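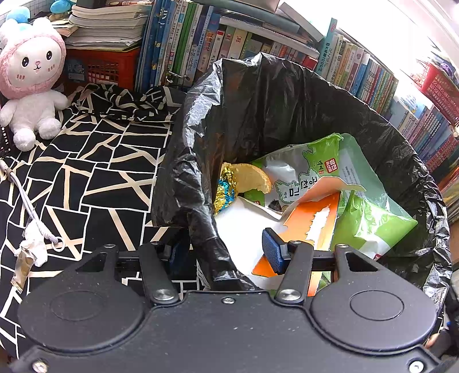

Otine Concert Light Stick, Second Edition

If you've ever stood in the upper balcony waving a phone flashlight and wishing you had something nicer to hold, this is the light stick we made with you in mind. Otine is our own house design, so it isn't tied to any one group or fandom, and you can carry it from a girl group showcase one month to a solo ballad tour the next without feeling like you've brought the wrong colors!

The second edition keeps the round dome that so many of you wrote to us about (kindly, for the most part) and adds 18 color settings, up from the handful on the first one. Press the side button to step through them, or hold it down for the slow fade, which is lovely during an encore. The stick is 23 centimeters tall and comes with a wrist strap -- please do use it, especially if you're a jumper.

Annunziata Negri, who drew the original Otine, went back to the handle for this version and made it slimmer, with a softer curve near the base. Smaller hands should find it a good deal easier to hold through a long show.

What comes in the box
Otine light stick
Wrist strap
Drawstring pouch
Set of three blank photo cards to decorate
Folded instruction sheet

Batteries are not included. It takes three AAA, and we'd suggest packing a spare set if you're seeing two shows in one weekend.

Pairs well with the Imix card binder and the Barbieri clear tote, both on our accessories page. The tote is a handy size, but every arena has its own bag rules, so have a look at your venue's website before you set out.

We made 654 for this first run, and they ship from January 13, 2025. A second batch is planned for February -- if the button says sold out, leave your email and Gerardo Ruggiero will write to you when they're back on the shelf.

Item number: 2297
Returns: unused, in the original box, within 30 days
Questions about an order: use the contact form and include your order number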